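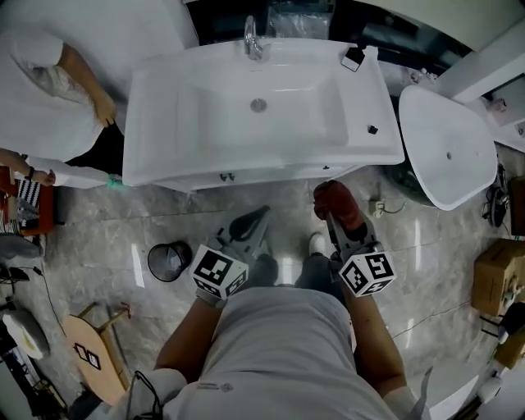 *One-piece vanity top with the basin in the middle, and the pedestal sink to the right of it. Gray tile floor.*

Visit report: Jiltlow bathroom showroom, open day
July 16, 2018

Attended with Sajib Mridha. Purpose of the visit was to look at small vanities for the eight rental units on Skivholm Street and to get prices for single and bulk purchase. The open day ran from ten until four. We arrived shortly after opening and left before the afternoon talk on grout.

**Access and layout**

Jiltlow occupies the ground floor of a former printing shop. Trade parking is at the rear and fills early. Showers are by the entrance, tubs along the street side, and basins and vanities in the back room. The floor in the basin section is a glossy gray tile with a marble pattern. It shows reflections strongly, and I would not use it in a rental for that reason alone, although Sajib liked it. The tile is stocked, and the staff gave us the data sheet without being asked.

Malsha Mridha runs the basin section. She is Sajib's cousin, which I note for the record. The prices below are from the printed list handed to all visitors.

**Vanity with molded top**

The top is a single white piece with a deep rectangular basin in the middle. There is no joint between basin and counter, so there is no bead of caulk to maintain at that point. In our existing units that bead is the first thing to fail. The round metal drain is set near the back of the basin. A drain in that position moves the trap toward the wall and leaves more usable room in the cabinet below.

The faucet is chrome and mounted at the back edge. It is sold separately. Malsha confirmed that the top can be ordered with one hole or three, and that the lead time is the same for both.

The front has a pair of small dark handles near the left side and a single small dark knob near the right. I asked whether the hardware could be changed to match throughout. It can, but the existing holes have to be plugged, and the plug will be visible at close range. Our preference would be to order undrilled fronts.

Counter space on either side of the basin is limited. It will hold soap and a cup. Tenants who keep more than that on the counter will need a shelf or a wall cabinet, and this should be priced in from the start.

List price is $400 without faucet. Delivery is charged per pallet.

**Pedestal sink**

The white pedestal sink to the right of the vanity has a rounded basin, slightly trapezoidal in outline, with a small drain hole near the center. The base is dark. I had expected white on white, and the contrast is less attractive than it sounds on paper, but a dark base should hide mop marks.

For our purposes the pedestal has two drawbacks. It offers no storage, and the supply lines have to be finished neatly because more of the wall is exposed. Two of the eight units have bathrooms too narrow for a vanity, and in those it remains the only realistic choice. Malsha is sending the rough-in dimensions.

**Wall storage**

A white unit is mounted on the back wall, further along to the right. We discussed this type as an addition to both sinks. Jiltlow sells wall units in two depths. The shallow one clears a standard door swing in our narrow bathrooms; the deep one does not. Mounting rails are included. Anchors are not.

**Talk on water supply fittings**

Shafiq Herath of Ulteck gave a short presentation in the side room on shutoff valves and braided supply lines. The content was basic for anyone who has replaced a valve, but the section on matching thread types was clear and the handout is worth keeping. I have put a copy in the shared binder. He recommended replacing the lines whenever a vanity is replaced, regardless of their apparent condition. We already do this.

**Prices**

| Item | Quantity | Total |
|---|---|---|
| Vanity with molded top, no faucet | 6 | $2,400 |
| Pedestal sink with base | 2 | $242 |
| **Subtotal** | | **$2,642** |
| Faucets, wall units and delivery | | $756 |
| **Total** | | **$3,398** |

The quote from Jatoi in March covered the same quantities but did not include wall units, so the two totals cannot be compared directly. Thilini Bandara has the Jatoi paperwork and will ask them for a revised figure. A deposit of $1,000 holds the Jiltlow price.

**Open points**

- Rough-in dimensions for the pedestal sink (Malsha Mridha)
- Availability of undrilled vanity fronts
- Cabinet width against the door trim in unit 5, to be measured by Sajib
- Approval of the deposit by Nazma Bandara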